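4.2 Comparison of gripper and controller settings on the bin-sorting task

The second group of trials was designed to separate the effect of the gripper from the effect of the controller. In the first group, reported in Section 4.1, both were changed together, and the gain seen with the Protine controller could not be assigned to either one. For the present trials the arms, the table, the bins and the head camera were held fixed. Two sets of fingers were compared: the flat padded fingers supplied by Nukbridge, and a ribbed set made to the same outer length. Each set was run under the Amano position controller and under the Protine controller, which adds a limit on closing force and slows the wrist during the last part of the approach.

The task was the sorting task of the Plelstead protocol. An operator places small household and workshop objects in the bins, and the system is asked to move one named object at a time to a given goal bin. A trial begins when the arm leaves its rest pose and ends when the object has been released or 80 seconds have passed. Either arm may be used, but only one may be over the bins at a time. The second arm waits at the side of the table with its gripper open. This rule lowers the pace of work, but it removes arm-to-arm contact as a cause of failure and makes the two sets of fingers easier to compare.

Objects were divided into three classes by shape: flat, boxed and round. The round class is the main concern of this section. Short cylinders with a smooth metal side are hard for a parallel-jaw gripper, as the contact on each finger is close to a line and a small error in wrist angle is enough to turn the object during closing. Tall objects standing in the same bin add a second difficulty. They block the head camera's view of the grasp and leave less room for the fingers to open.
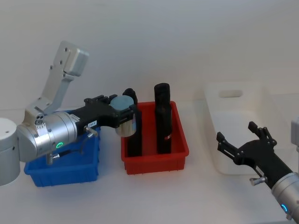

Figure 6. Head camera view during a round-class trial. The left gripper holds a short cylinder above and to the left of the red bin, in which two taller black objects stand.

Grasps were scored in two stages. The first stage, lift, was counted as passed if the object cleared the rim of the bin. The second stage, carry, was counted as passed if the object reached the goal bin without being dropped and without a visible change of more than 20 degrees in its tilt. Tilt was judged from the head camera by two readers working apart from each other, and trials on which they disagreed were reviewed together. The wrist encoders were not used for this purpose, as they report the pose of the gripper and say nothing about the pose of the object within it.

After trials stopped for network faults had been removed, 921 trials remained for analysis. The order of conditions was shuffled within each session so that wear on the finger surfaces would not fall on one condition alone. Fingers were wiped at the start of each session and were not wiped again until it ended.

For flat and boxed objects the choice of fingers made little difference under either controller. For round objects the ribbed fingers did better at the lift stage, and the difference was larger under the Amano controller. With the Protine controller the two sets of fingers were closer - the slower approach appears to have given the object time to settle between the jaws before full force was applied. At the carry stage the pattern changed. The flat padded fingers lost fewer round objects once a lift had been made, and some 63 percent of the carry failures recorded with the ribbed fingers involved a slow turn of the object that began before the wrist had left the first bin.

Crowding in the bin had a separate effect. When a taller object stood beside the target, both controllers tended to choose a grasp from the open side, with one finger placed lower than planned. The Protine controller often stopped and tried again in this case. The Amano controller has no such step and closed on whatever contact it had found. Retries were allowed within the time limit and were not scored as failures, which favors the Protine controller in the lift results. A stricter count, in which only the first closing motion is scored, is given in the appendix.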